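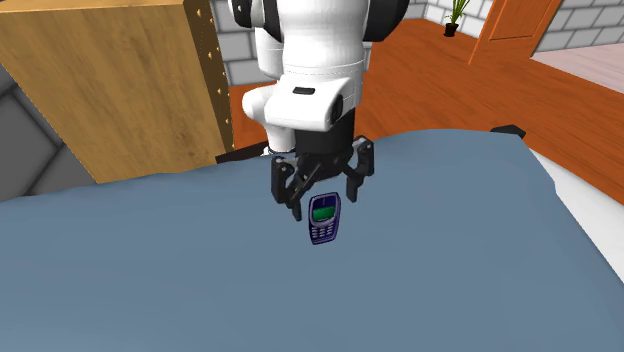 Teleoperating a pick is my favourite thing to teach, and the old mobile on the blue blanket is a cracker of a first task! The arm runs in Zokero, our simulator, so nothing gets hurt while you find your feet. Set aside a morning and aim for 100 good demos.

## Before you start

- Load the Endale bedroom scene.
- Set the hand controller to 7 Hz smoothing (the default feels sluggish to me).
- Open both views, the room camera and the wrist camera. You'll want the room view for the long moves, with the bed, pillow and pedestal all in sight. 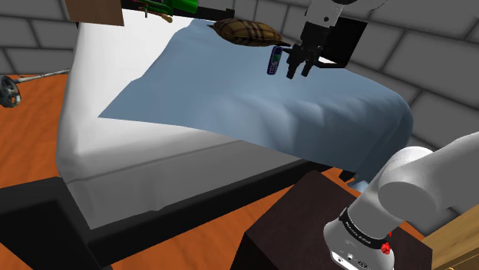 ## Record a demo

1. Press record, then bring the gripper over the phone with the fingers open.
2. Swap to the wrist view. Turn the wrist until there's a finger either side of the casing and a bit of clear space on both.
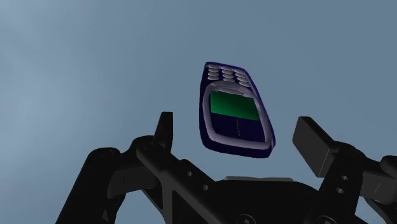

Go down slowly from there, close, wait a beat and lift straight up. If you fumble it, keep going and have another try in the same take. I love those demos, they teach the policy how to recover!

3. Stop recording and hit reset. Anything over 220 steps gets trimmed, so don't dawdle on the way in.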